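About Voltcombe

We collect the everyday motions that robots learn from.
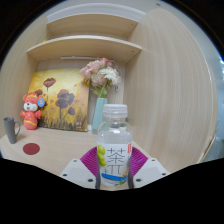

Does it really have to be a person doing it, every single time? A visitor to our open afternoon in September put that to us before the coats were even off, and we still get it by email most weeks. Couldn't a computer just make the motions up?

Some of them, sure! Simulation is great and several of the teams we work with lean on it heavily. But a plastic bottle gives a little when you squeeze it, and a person reaching past a vase of flowers slows down and tilts the wrist without thinking about it. We want those small adjustments on record, and the best way we know to get them is to put a gripper in somebody's hand and let them get on with it.

What we do all day

Voltcombe records demonstrations. One of our collectors picks up a hand-held gripper with a camera on it, squeezes, lifts, carries, sets down, and lets go. Then does it again with the bottle somewhere else. Each of those short runs is called an episode, and a learning system studies a great many of them before it tries the same job with an arm of its own.

Our stations are set up to feel like somewhere people live. You'll find shelves, tabletops, mugs, soft toys, paintings leaned against the back, flowers in a vase. A bare table is easy for a camera and teaches very little about a home, so we like things behind the thing being moved, and we like them in different colors and heights. We swap them around a lot (there is a storeroom, and it is a wonderful mess).

Bottles are our bread and butter. They come with labels in every language we can find at the grocery store, one with a big 茶 for tea across the front, and clear plastic is one of the harder things for a camera to make sense of, with the background showing right through it. A system that has only ever seen one brand tends to get very attached to it.

How a session runs

A session lasts 2 hours with a break in the middle. The collector gets a task card, something like "move the bottle from the table to the lower shelf," and works through a block of 100 episodes. The card says where the bottle should end up and leaves the rest to the person. Go in from the left if you like. Go slow. We have collectors who are quick and tidy and collectors who approach everything as if it might wake up, and we want both.

Between episodes the station gets changed: a vase over a few inches, a mug turned around, the lights up or down. If you bump something, keep going and fix it if you can. Recoveries are some of the most useful material we have, and new collectors are always surprised that we don't throw them out. A dropped bottle gets marked as a drop and stays in the set with that mark on it.

After the session, a second person watches every episode and tags it. Did the grip close on the bottle? Did it land where the card asked? Was there a hand in view for most of it? Episodes with a recording fault come out. Everything else goes on, with its tags.

Where we came from

We started in one room in Belmonte with a single gripper and a shelf unit we had put together ourselves. Our first project was called Jondidus, and it was only about putting cups away. We badly underestimated cups. Handles on the left, handles on the right, cups inside other cups... it took us all winter, and we loved it enough to keep going.

Today there are 6 stations, and the cup work has grown into Femine, our current collection. Femine covers 5 kinds of task: picking up, putting down, handing over, sorting, and clearing a surface. Bottles on a crowded tabletop fall under the first two, and that part is going on right now. Clearing a surface is next, and we're already arguing happily about what counts as clear.

Who works here

Our collectors come from all over. Bakers, students, retired nurses, a couple of people who repair bicycles. No engineering background is needed. If you've put away groceries you have the main skill, and we'll teach you the rest in a morning, mostly how to hold the gripper so the camera sees what the fingers are doing. Everyone is paid for training time, and nobody is paid by the episode. Rushed work looks rushed, and a machine will copy that too.

The engineering side is small. They look after the grippers, replace fingers when the ribs wear down, and write the tools our reviewers use. They also take turns collecting, which has improved the tools a great deal.

Come and try it

We hold an open afternoon each month at the Belmonte workshop, starting at 2 p.m. You can pick up a gripper, do a few episodes, and watch them back on the big screen. Kids are welcome with an adult and are usually better at it than the adult. Teachers who'd like to bring a class can write to us through the contact page and tell us how many are coming and how old they are.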